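Assembly Technician, Part Time — Sallurmont

Flutia builds and checks flat-pack stands with plastic bases and poles. The post is 32 hours a week, Friday included. Reference 309.

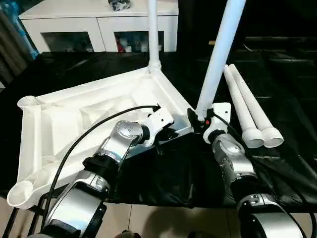
Base with ribbed underside facing up, poles and tubes alongside.

Duties: fit poles to bases, sort tubes, log missing parts. Small items such as cups are handled at the same bench.

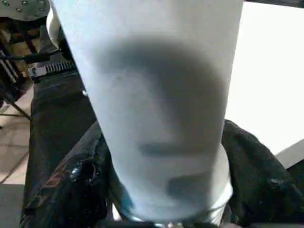
Frosted white cup, close view.

Lifting up to 50 pounds is required. Training is paid — apply to Wajid Jafri by the end of June.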